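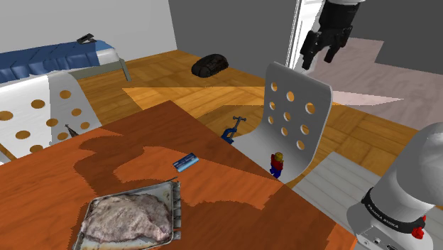
Metal tray, small blue pack and clamp on the practice table, with the two-finger gripper at upper right.

Workshop tips: comparing grippers on kitchen things

Use the same objects for every gripper. I keep a tray with a slab in it, one small pack, one clamp and one toy figure. Change the gripper, leave the list alone.

Start with the small pack. Close the fingers across its narrow side and write down the width before you lift. If a gripper can't manage that, don't bother with the tray yet.

Take a tray by the rim, never by what's in it. The Fesari pads held a rim well but marked it. The Valtonen pads are softer and slipped 13 times in 92 lifts — fine for packs, poor for trays.

Lay the tray at an angle now and then. A controller that only works with the tray square to the table edge will let you down later. Eetu Saarinen got this habit going at Sirbridge and I've kept it.

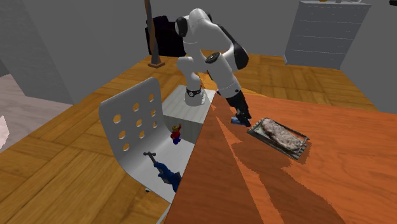
Fingers pointing down beside the tray, small blue object just beneath them.

Watch the arm's own shadow. It can lie right across the table, and a camera set to auto exposure will hunt. Fix the exposure first, then compare cameras.

Use 2 speeds per gripper, slow and working. Slow results on their own flatter everything.

Keep spare objects off the table if your planner treats them as obstacles. A chair seat will do, as long as the arm can't reach it.

Number your runs straight through. Mine are at 321, and I can still find the first Grotgate controller run without opening a second notebook.

Sirkka Aaltonen wipes the finger pads between grippers, with a plain damp cloth. Let them dry before the next lift.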